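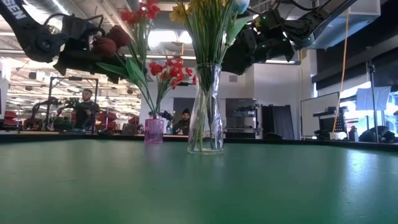
What does Trindina do?

We teach robot arms to handle soft and thin things, such as flowers, and we write openly about the times when it fails.

Trindina began as a small group inside Winus and now works on its own. Our main project is called Ambaye. In it, two arms share one table and arrange flowers in glass vases.

Many visitors ask us about the fault in March, so we prefer to tell it on this page. During a long test the left hand lost its grip signal. The software believed that the fingers were open, but they were still closing. A vase broke and glass fell on the floor. No person was hurt, but the stop button was 3 meters from the operator, and this was our mistake. 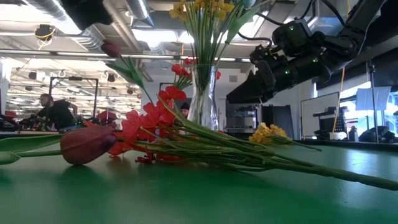
After this we read through 997 log entries and found the same lost signal in 93 of them. The cause was a worn connector at the wrist. Today the arm stops by itself when the signal is missing, and there are 2 stop buttons within reach of the operator. We also check every connector before the first run of the morning.

We still have smaller failures. Stems slip, and petals come off. We write them down too, and partners can ask us for the reports.

Related pages
Our safety rules
Ambaye: the March fault report
Working with us in Brurano

Last updated: August

Contact | © Trindina | Back to top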